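Shelf picking demos – is more of the same worth it?

Postbridge
We're up to 621 demos on the grocery shelf and Vaher wants 4000. I'm not convinced. Wrist view from the current batch:

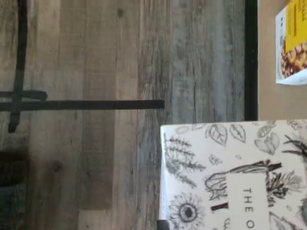
Wrist view, white carton lower right

What does a policy learn from another 3379 of these?

Grunlow
More than you'd think. Small changes in approach angle matter, and ours only stopped fumbling once we had plenty of dull examples.

Postbridge
Plenty of dull examples of what, though? Same floor, same shelf, same brand.
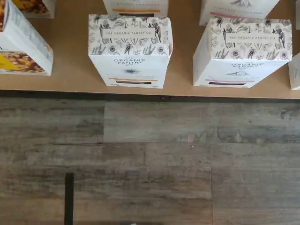 Variety is what I'd pay for before volume. Vaher's plan has 2 operators repeating one task until July. Look at the two Organic Pantry cartons near the front – the tops have the same plant drawings, and the stripe is orange on one and pink on the other. If the instruction names a flavour, that stripe is a thin thing to hang it on.

Closetti
Disagree. Near-identical packs are what a real shop has. Gintarė Avotiņš ran 8 product swaps on our rig and the grasp rate hardly moved.

Postbridge
Grasp rate, fine. Did anyone score whether it took the right pack?

Closetti
No. I'll ask her for the logs.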